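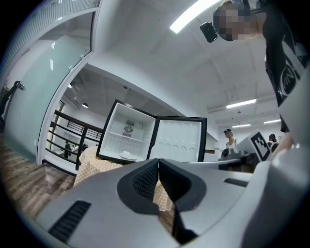
Call for Participants: Household Food Storage Study

The Otero Center for Home Economics invites adults living in small apartments, dormitories and single rooms to take part in a study of how people store and use fresh food at home. The study begins in May and runs for 13 weeks.

Who may apply

Applicants must be at least 18 years of age and must prepare most of their own meals. Households of up to 4 people are eligible, but only one member of each household may enroll. Persons employed in grocery retail or food service are not eligible for this round.

What participation involves

Participants keep a weekly written record of the fresh food they buy, eat and throw away. Each participant also attends one interview at the Adams Street office, either in person or by telephone. Record books are supplied and must be returned at the close of the study.

Compensation

Participants who return a complete record book will receive $100, paid by check. Partial records are not compensated. Travel costs are not covered.

Privacy

Names and addresses are stored separately from the record books and will not appear in any published report.

How to apply

Application forms are available at the front desk of the Adams Street office or by mail on request. Completed forms should be addressed to Yoga Wibisono, Study Coordinator. Questions about eligibility may be directed to Graham Nuttall, Office of Participant Relations.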